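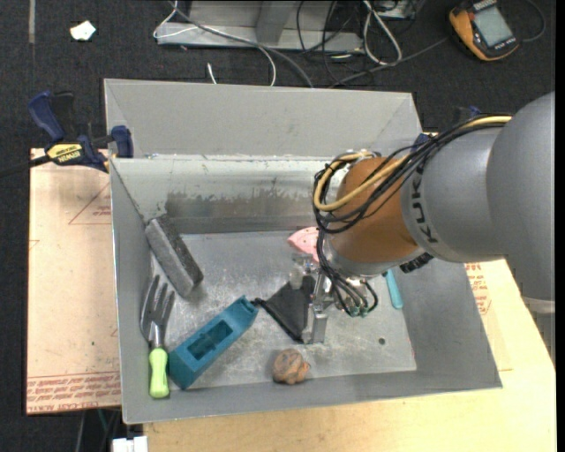

How often should you empty a tool bin right out? Twice a year is enough for most people, once before winter and once in February, and more often if several of you throw things into it.

I did mine on Oct 20, 2018. It was meant to take an hour and took most of the afternoon, mainly because I kept stopping to try things out.

I have always kept tools in one big open bin. Drawers are tidier but I don't put things back in drawers. With a bin I can drop something in as I walk past and I know where it is, more or less. The trouble is that the small stuff works its way to the bottom and the long stuff ends up lying across the top, so after a few months I'm buying a second one of something I already own.

A metal bin is best if you can find one. My old plastic one split along the bottom after a winter in the shed. Scratches don't matter on bare metal, and dark marks on the inside don't matter either as long as they don't come off on your hands. I go over the floor with a dry cloth first, then a damp one, then dry again. Check the corners for screws while you're there.

I bought my current one secondhand from a man in Tovatville for 465 kronor, which I thought was steep. New ones at Fagerlund were a good deal more, though, and not as deep.

What goes back in is the harder part. My rule now is handles up. If a handle is a bright colour, turquoise or pink or anything that isn't grey, I can find the tool without digging. For the ones with black handles I wrap a bit of coloured tape round the end. A roll of Flevel tape was 99 kronor and has done up to 75 handles so far, with plenty left.

Blocks and offcuts I stand against the side. Laid flat they cover half the floor and everything slides underneath. Leaned in a corner they take up hardly any room and you can lift them out first.

Anything sharp gets its own box. I learned that with my left thumb.

I took out 9 kilos of things I don't use, mostly rusty brackets and a vice that never closed properly. My neighbour Randi Solheim had the brackets. The vice went to the tip.

The shelf above the bin is next. I have ordered two Alline hooks for the saws, and if they hold I'll get more.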